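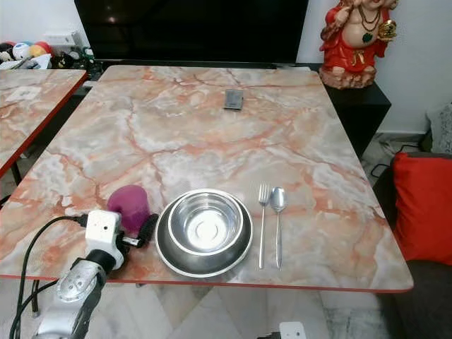
# Quiénes somos

Tindar es un taller compartido de robótica doméstica. Construimos brazos manipuladores en casa y en un local común, los programamos y los ponemos a hacer tareas corrientes: preparar la mesa, recoger vasos, guardar cubiertos. Publicamos los planos, las listas de piezas y los fallos.

Empezamos un mes de agosto con un brazo montado sobre una tabla de cocina y una fuente de alimentación reciclada de un ordenador. Hoy somos 14 socios. Hay quien viene de la electrónica, quien viene de la carpintería y quien aprendió a soldar aquí. No somos una empresa de servicios ni vendemos robots terminados.

## Qué hacemos

El proyecto principal se llama Kustalero. Es un brazo con pinza de dos dedos y cámara en la muñeca, pensado para trabajar sobre una mesa de comedor normal. La primera tarea completa que le pedimos es poner un cubierto individual: plato, cuenco, tenedor, cuchara y vaso.

Elegimos esa tarea porque junta varios problemas en poco espacio. El acero inoxidable refleja la luz y confunde a la cámara. El cuenco va dentro del plato y hay que soltarlo centrado. El tenedor y la cuchara son delgados y, si la pinza baja un poco de más, toca la mesa antes de cerrar. El vaso hay que cogerlo bajo, cerca de la base, para que no se vuelque al moverlo.

Hacemos las pruebas en salas de estar, con el televisor, el sofá y las cosas de la casa en su sitio. En el banco del taller todo sale mejor: la luz es fija y el fondo es liso. Una mesa brillante con vetas naranjas es otra cosa, y tuvimos que rehacer dos veces el ajuste de exposición de la cámara por culpa de los brillos.

## Cómo está hecho

Las versiones del brazo llevan nombre propio para no mezclar archivos.

- **Jisach** fue el primero. Piezas impresas, servos de aficionado y mucha holgura en el codo. Sirvió para aprender cinemática y para poco más. Está colgado en la pared del taller.
- **Langat** es la versión intermedia. Cambiamos los eslabones impresos por metal y pasamos el cableado por fuera, con un bucle amplio en la muñeca. Por dentro se partía siempre en el mismo punto.
- **Kustalero** es la actual. Mantiene el cable exterior, añade la carcasa blanca de la cámara y usa dedos negros con almohadilla estriada.

Las almohadillas nos costaron más tiempo que el resto de la pinza. Las lisas resbalaban con el metal y las muy blandas se quedaban pegadas a los mangos de los cubiertos. Las estriadas agarran bien el vaso y sueltan la cuchara sin arrastrarla. Se gastan, y conviene tener recambios impresos antes de empezar una tarde de pruebas.

El presupuesto de materiales de un brazo completo es de 2.000 euros, sin contar herramientas. La lista detallada está en el repositorio, con las alternativas que hemos probado y las que no recomendamos.

## Cómo trabajamos

Cada tarea se repite 200 veces antes de darla por válida. Apuntamos cada intento en una hoja común: posición de los objetos, hora, tipo de luz, resultado y, si ha fallado, en qué paso. Los intentos fallidos no se borran. Cuando alguien cambia una pieza o una línea del programa, se vuelve a empezar la cuenta.

Entre intento e intento los objetos se mueven a mano. A veces unos centímetros, a veces al otro lado de la mesa. También dejamos cosas que no forman parte de la tarea, como las que hay en cualquier mesa de casa, y el brazo tiene que trabajar sin tocarlas.

Las normas de seguridad son pocas y se cumplen:

1. La parada de emergencia se prueba al principio de cada sesión.
2. No se usan vidrio ni loza hasta que la tarea funciona con metal y plástico.
3. Nadie mete la mano en la zona de trabajo con los motores activos.
4. El brazo no se queda encendido sin una persona delante.

## El taller

El local tiene banco de electrónica, dos impresoras 3D, una fresadora pequeña y un armario de tornillería que intentamos mantener ordenado por métricas. Los socios tienen llave. Quien monta su brazo en casa puede llevarse herramienta prestada durante una semana, menos la fresadora y el osciloscopio.

La sala de montaje se reserva por tardes. Pedimos que se deje el banco despejado al terminar y que los cables crimpados a medias se etiqueten o se tiren. Hemos perdido demasiadas horas buscando averías en cables de otra persona.

## En qué estamos ahora

El cubierto individual sale bien con luz de día. Con luz artificial la cuchara sigue dando problemas: la cámara ve el reflejo del mango y la pinza cierra desplazada. Estamos probando un filtro polarizador y una segunda pasada de comprobación antes del agarre.

Después queremos poner la mesa para dos, lo que obliga a alcanzar el otro extremo. El brazo actual no llega. Las opciones son alargar el antebrazo, con la pérdida de precisión que eso trae, o montarlo sobre una base con ruedas. De momento hay un dibujo de cada una y ninguna decisión.

## Cómo participar

No hace falta experiencia previa. Pedimos asistir a dos sesiones de montaje antes de solicitar el alta, para ver si el ritmo encaja. La próxima sesión abierta es el viernes 9 de octubre por la tarde, en el taller. Se trabajará en el montaje de muñecas y en el crimpado de conectores. Traed gafas de protección si tenéis; en el local hay unas cuantas de préstamo.

Si ya estáis construyendo un brazo por vuestra cuenta y queréis usar nuestros planos, están disponibles con licencia abierta. Agradecemos que nos contéis qué piezas habéis cambiado.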